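Support > Field Guides > Rally and March Module > Section 4
Search this guide Enter keyword or permit no. Go

4. Setting up a public rally or march in Nudach

This section covers the creation of an event record for a rally, march or static demonstration, from the permit entry to the closing report. It assumes that your office account is active and that the district boundary file has been loaded (see Section 2). Screens may differ slightly if your office runs the Aveck municipal add-on.

4.1 Before you begin

Have the following at hand:

Permit or notification number issued by the city clerk
Assembly point, route and dispersal point
Name and mobile number of the lead organizer
Name and mobile number of the police liaison
Expected attendance, as stated on the permit

NOTE: A notification and a permit are separate record types. A notification cannot be converted to a permit later. If the clerk has not yet decided which applies, save the event as a draft and leave the type blank.

4.2 Creating the event record

1. Sign in and open Events > Public Assembly.

2. Select New. The record opens in draft status.

3. Enter the event title. Use the title printed on the permit, including any abbreviations. The public notice is built from this field.

4. Choose the event type: Rally, March, or Static. A march requires at least two route points. A rally with a procession of any length must be entered as a march.

5. Enter the expected attendance. Type digits only. The field accepts a comma (1,539) but not a range or a plus sign.

6. If the figure is 3,000 or more, the Major Event tab appears. Complete every field on this tab before you continue. The record cannot be submitted with the tab half filled.

7. Enter the start and end times in 24-hour format. The end time is the time by which the street must be clear, including removal of the stage and barriers.

8. Select Save Draft.

CAUTION: Do not use the Duplicate command to copy an event from another candidate or party. Contact details, spending codes and the disclosure line are copied with it, and the disclosure line is locked after the first save.

4.3 Drawing the route

1. Open the Route tab and select Draw.

2. Click the assembly point, then each turn, then the dispersal point. Double-click to finish.

3. Check the street names listed to the right of the map. Streets shown in italics are outside the district and need a second approval.

4. Mark each closure. For a full closure, select Both Directions. For a rolling closure, select Rolling and enter the lead time in minutes.

5. Add crossing points for emergency vehicles. The default spacing is taken from the boundary file and can be shortened but not lengthened.

6. Select Validate. Errors are listed by street.

NOTE: Error 46 means that the route crosses a bus corridor with no diversion attached. Attach the diversion under Transit, then validate again. The error is not cleared by moving the route point a few yards.

If the route changes after approval, create a revision. Do not delete the approved route — the clerk's copy is linked to it, and deleting it returns the whole record to draft.

4.4 Assigning marshals

1. Open the Marshals tab. Import the list or type the names one at a time.

2. Give each marshal a sector. A marshal without a sector does not receive messages on the day.

3. Appoint one lead marshal per sector. Sample entry:

Sector A, lead: Remedios Ocampo
Sector B, lead: Junaid Butt
Stage and speakers: Rhea Evangelista

4. Select Send Test. Each marshal must reply from the handset that will be carried at the event.

5. Print the contact sheet. One copy goes to the police liaison.

CAUTION: The contact sheet shows personal phone numbers. It must not be attached to the public notice or sent to press contacts.

4.5 Speakers and officeholders

Enter each speaker in running order. For a sitting officeholder, tick Protected Person and leave the arrival time blank. Arrival times for protected persons are handled by the security detail and are not stored in Nudach.

During the pre-election period, an officeholder speaking at a party event must be tagged as Campaign, even where the appearance is unpaid. The tag controls which disclosure line is printed on the notice.

4.6 Publishing the notice

1. Select Preview Notice.

2. Check the title, date, route and disclosure line.

3. Select Publish. The notice appears on the public calendar at the next hourly update.

A notice published after 5:00 p.m. on Thursday misses the weekend bulletin. In that case, call the clerk's desk at extension 694.

4.7 After the event

1. Change the status to Closed once the streets have reopened.

2. Enter the attendance estimate and name its source (police, organizer or press). Up to three sources may be entered. Nudach does not average them.

3. Log any incident, complaint or arrest under Incidents. Leave the field empty if there is none; do not type "nil."

4. Submit the closing report. The record becomes read-only.

Corrections to a closed record are made by the system administrator only. Send the record number and the corrected text to Volodymyr Derkach at the Nudach help desk.

Continue to Section 5, Petitions and Signature Sheets.
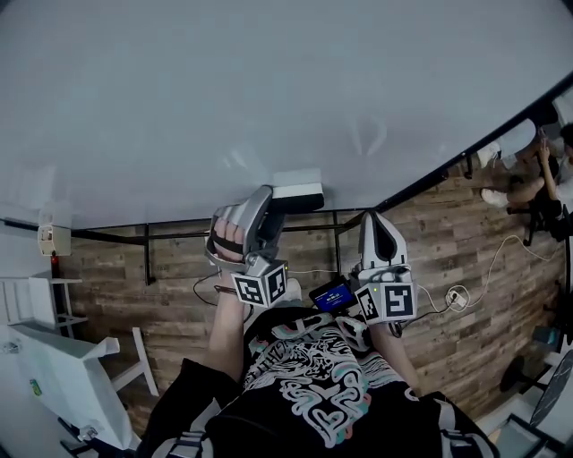

Fig. 4-1. White tabletop with wood-plank wall behind.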